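How to Read a Price Tag Before You Buy in Bulk

Every few months somebody tells me they saved a fortune at the warehouse store, and every few months I ask to see the receipt. I have yet to be impressed. Buying big can save money, but you have to do the math yourself, and the store is not going to help you much.

Candy is a good place to practice, as the bags come in all sizes and hardly anyone checks.

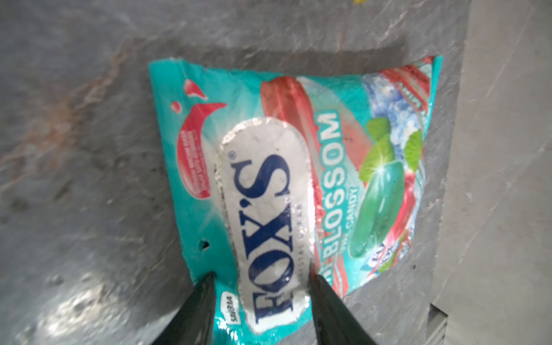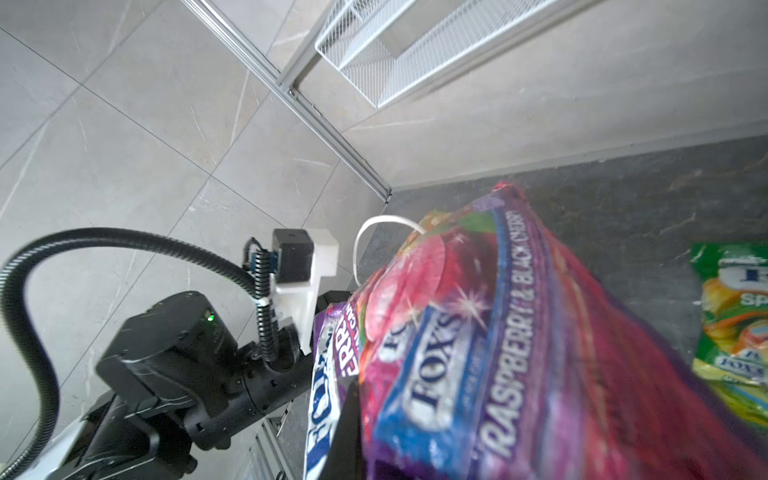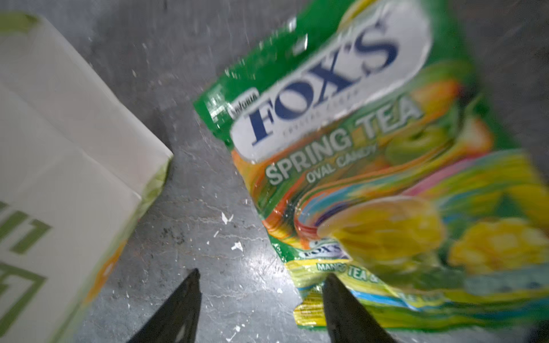 Step 1. Find the net weight. Ignore the size of the bag. Bags are full of air and "family size" means whatever the company wants it to mean. The weight is printed somewhere on the package, usually small, often near a seam.

Step 2. Divide the price by the weight. Use your phone. If one bag is in ounces and the other is in grams, convert first (an ounce is 28.35 grams). The shelf tag may do this for you, but I've found tags at the Rornley store giving one brand per ounce and the one next to it per "each." Draw your own conclusions.

Step 3. Compare against the sale price of the small size, not the regular price. This is where most bulk deals fall apart. A small bag that goes on sale every 8 weeks can beat the big one for anybody willing to wait.

Step 4. Subtract what you won't use. Be strict. If you throw out a quarter of a giant tub of sour cream, you paid a third more for the part you ate. With candy the problem runs the other way: it gets eaten, only faster. A bag that was supposed to last a month and lasts 7 days didn't save you anything.

Step 5. Add the membership fee. People love to leave this out. Spread it over the trips you made last year, and I mean the trips you made, which you can look up in your account.

What about the apps? I tried two. Grecu wanted my location, my contacts and a photo of every receipt, and then told me bananas were cheap. Dilloline was better at unit prices but kept pushing a "preferred" store that was never the cheapest. Nudley puts out a printed price book that people swear by. It's a notebook with columns. Any notebook will do, and you can draw the columns yourself: item, store, size, price, price per ounce, month.

Keep it going from March through the summer before you decide anything. One shopping trip proves nothing. My own list came down to paper towels, rice, coffee and dishwasher tabs. Everything else I buy small, on sale, and I let the membership lapse.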